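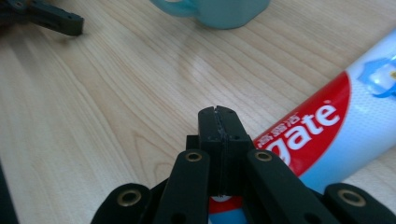

Posted by quang_dong in Student Projects > Grippers and End Effectors
April, 9:40 pm - 7 replies

Fingertip pads closing with a notch at the top

I'm on the Satdale manipulation project (second year, team of four). We built the hand-held gripper from the Falcão linkage files with our own printed pads. When the jaws are shut the pads meet flat for most of their height, but at the very top of the seam the edges don't quite meet. You can see it in the photo if you zoom in.

It grabs a mug handle fine. The toothpaste tube is the problem. It picks up from the thick part and then slides when we tilt it. Our demo needs both objects moved into a bin, and so far we have 419 recorded tries, a lot of them bad ones on the tube.

Is the notch the cause, or should we be looking at the pad surface? The pads are bare print, no rubber on them.

- Quang Đồng

---

lestar_mech wrote:

Surface. A gap that small at the top won't matter on a tube that is a lot thicker than the gap. Bare printed plastic on a toothpaste tube is going to slip whatever the shape is. Glue some thin silicone sheet on and try again before you touch the geometry.

---

duyen.h wrote:

I'd check the linkage first. Four brass inserts showing in the photo, and if one of them went in crooked the pad on that side tips a little as it closes. We had this at Nitthorpe last term. Pads looked fine shut and then leaned outward under load. Silicone hid it for a week and then we were back where we started.

Take the pads off, close the links by hand and look from the side.

Duyên Hoàng
Nitthorpe robotics club

---

lestar_mech wrote:

duyen.h, you can't tell crooked inserts from a photo taken from that angle. They look flush to me.

---

duyen.h wrote:

I didn't say I could tell. I said check. It takes 2 minutes and the silicone takes a night to cure.

---

quang_dong wrote:

Thanks both. Pulled the pads off tonight. Left side is square. Right side rocks a bit on its mounting, but I think that's the pad and not the link, the holes came out oversize on that print. The inserts feel tight.

Does anyone know if the pads are meant to be perfectly parallel when closed? The build notes don't say.

---

gearbox_ed wrote:

Ours aren't. We print them with a slight toe-in at the top so they go parallel once they squeeze something. If yours were drawn parallel, then any play in the joint will open the top first, and that matches what you've got.

Also, how full is the tube? A half-used one changes shape every time you grab it. We switched to a new tube for each round of recording and our numbers got a lot steadier.

---

lestar_mech wrote:

Toe-in is fine if you only do soft things. On a thin rigid part you end up holding it by the top edge. I would keep them parallel and fix the holes.

---

gearbox_ed wrote:

He's picking up toothpaste and a mug. I don't see a thin rigid part on the list.

---

m_okes wrote:

Different question. Are you keeping the bad tries? 419 isn't many for two objects if you throw out the slips. We ended up at 1140 before ours was any good, and we kept the failed ones in a separate folder so we could look at how they failed. Most of our slips were from people closing the jaws too early, so it was the person holding the gripper and had nothing to do with pads.

Change one thing at a time, too. If you put on new pads, silicone and a new tube all in one go you won't know which one did it.

---

quang_dong wrote:

We kept them all but they're mixed in together. I'll sort them.

Plan for now is to reprint the right pad with smaller holes, same shape, and do a short set on the tube with nothing else changed. Then silicone if it still slides. I'm leaving toe-in for later, mostly because the person who has our CAD file is away until the end of April.

---

duyen.h wrote:

Sounds good. Reprint the left one in the same batch though, or you'll have one scuffed pad and one new one and the grip won't be even.

---

quang_dong wrote:

Okay, both then. They're on the printer now, will post when they're fitted.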